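**Lillus hand-work project: progress report to Postitz**
2020-08-13
Prepared by Nandini Mudaliar, with additions from Subbarao Kartha, who will say he wrote most of it

Dear Karthikeyan,

You asked for a shorter report than the one in June. I have taken out the org chart, which had not changed, and the section on vision, which had changed so often that Subbarao Kartha refused to type it again.

## Where we are

The grant pays for one thing: teaching the packing cell at Gotorstead to do the fiddly part of the line, where mixed small goods go into cartons. Everything before that step has been automated for years. Everything after it is a truck. The fiddly part is still done by people, who are fast, bored, and in possession of opinions about the cell.

We agreed on 1,000 usable demonstrations by the end of the phase. We have 142. I know how that looks next to the first number, so let me explain what "usable" has come to mean. At the start we kept anything where the object ended up in the carton. Kamala Thampi, who packed for nine years before joining us, watched an afternoon's worth and threw most of it away. Her note said, in full, "Nobody who gets paid by the shift moves like this." We now keep only what she signs, and the pace has improved since people learned what she signs.

## How the days go

The demonstrators work on their feet, with the recording kit on their backs and the hand-held gripper doing what their fingers would otherwise do. The gripper is the part that takes getting used to. Packers think with their fingertips, and we have replaced ten of those with a pair of jaws. The first hour of anyone's first day is mostly spent dropping things, and the second hour is spent blaming the jaws, with some justice.

We dropped the full-day sessions. They are now half days, with the demonstrator back on the ordinary line for the rest of the shift. The backpack was the complaint we heard most. Subbarao Nair has moved the shoulder straps twice and added padding once, and he reports that the complaints have shifted from shoulders to hips, which he counts as movement in the right direction.
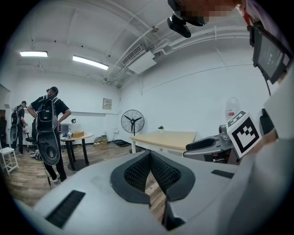
Putting the kit on and taking it off eats more of the day than I budgeted for. There is the pack, the headset, the cables, and the check that all of it is recording the same moment. We lost most of a week to clocks that disagreed with each other by less than a blink. The packers found this very funny. Their own time clock has been wrong for as long as anyone can remember, and payroll copes.

## What has changed for the people on the line

This is the section your board asked for, and it is the one I find hardest to write without sounding like a brochure.

Nine packers have been trained as demonstrators. They are paid the higher rate while wearing the kit, and from June they are also paid it while waiting for us to fix the kit. That second rule was Kamala's. It has made my team noticeably quicker at fixing things.

What they like: the rate, the variety, and being asked how something is done by people who plainly do not know. What they do not like is being slowed down. A good packer turns an item in the air without thinking about it, and the gripper will not let them. Several have invented a sort of half-turn against the side of the carton, which the cell has now picked up too. It is the first thing the cell has done that made anyone on the line stop and look.

The question everybody asks, usually at the end of the day and usually with a coat already on, is whether they are teaching the machine to take their job. The answer we agreed with the site is that there will be no reductions during the project, and that demonstrators get first call on the operator posts afterward. I repeat that answer carefully. I have noticed that people nod at it the way I nod at the dentist. I would like Postitz and the site to put it in writing, with the number of posts included, before the next phase begins.

## The cell itself

The cell, known as Au to everyone on site, handles boxed goods well and soft goods badly. Anything in a bag it treats as a personal insult. It also stops dead when a carton flap springs back up, and waits for somebody to come over and press the flap down. The packers have pointed out that pressing a flap down for a robot is a job they could do for the higher rate. I have passed this on as requested.

## Money

We are under on travel and over on cables. I had no idea a project could be over on cables. Details are in the attached sheet.

## What we need from you

- A decision on moving the unspent travel money into demonstrator hours
- The written commitment on operator posts
- Agreement that Kamala's sign-off stays the standard, even though it makes the count in this report smaller

Karthikeyan, if you come to visit, come in the morning, when the demonstrators are in the kit. Kamala will offer to let you try the gripper. The bagged goods are the hard ones, so ask for a box.

Nandini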